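4.2 Sorting and racking of crockery

The second group of observations concerned the handling of crockery between the table and the dish rack. The households and shared kitchens in the Vevdale sample differed in the size of their benches, the number of people using them and the type of sink installed, but almost all kept a rack of some kind within reach of the washing area. We were interested in how items were grouped before they were moved, and in whether that grouping had any bearing on the way the rack was later filled.

Across the full set of 2759 recorded placements, 921 involved a plate, a bowl or a mug being set down next to another item of crockery before it was washed or racked. We refer to these as holding placements. They were coded separately from final placements, which were those in which the item stayed where it was until the end of the session. The coding scheme follows the one developed by Matei for the earlier Uluda kitchens study, with two changes. Cutlery was left out, as it was usually moved by the handful and could not be coded item by item. Glasses were combined with mugs under the heading of drinking vessels.

Plates were the items most often stacked during holding. Participants tended to build a stack early and to leave it in one spot, usually towards the back of the work surface, while smaller items were gathered near it. Mugs were seldom stacked. They were placed beside the plates or in front of them, and many participants described this as keeping the mugs "out of the way but handy". In the interviews, a number of people said they had not been aware of grouping their dishes at all until they were asked to describe their routine.

The position of the rack also had an effect. Where the rack stood on the same surface as the unsorted items, participants in most cases kept the two apart, with the crockery on one side and the rack on the other. Where the rack stood over the sink or on a separate bench, the unsorted items were spread more widely and the stacks were lower. This pattern held in both the morning and the evening sessions — although the evening sessions had more crockery in play and were therefore harder to code with confidence. Sessions in which the two coders could not agree on the start of a stack, 124 in all, were returned to Sânziana Matei for a third reading and were kept in the sample only if her reading matched one of the first two.

Figure 3 shows a tabletop layout of the kind we classed as "grouped, rack opposite". The plates and the mug are on the left side of the table, and the wire rack, still without dishes, is at the back on the right.

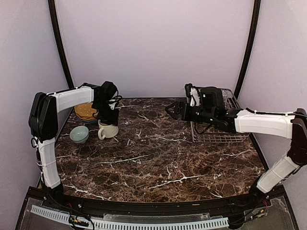 Figure 3. Grouped crockery and empty dish rack on a shared surface (layout class: grouped, rack opposite).

Layouts of this class were linked with a steady order of racking. Plates were moved first in the greater part of sessions, and drinking vessels followed. Participants who departed from this order generally did so when the stack was low, or when a mug stood between them and the plates. The upright wires of the rack appeared to encourage plates-first racking, and several participants at the Savchuk residence remarked that a rack "looks wrong" if the mugs go in before the plates. We did not find the same preference among users of flat draining mats, who placed items in whatever order they came to hand.

Two limits on these findings should be noted. The mats and racks in the Funard kitchens were supplied by the building and could not be moved by residents, so the choice of layout there was partly fixed in advance. In addition, the recording period ended in November, and the heavier use of shared kitchens reported by residents over the summer break falls outside it. Both points are taken up again in Section 5, where the layout classes are compared with the storage habits reported in the household survey.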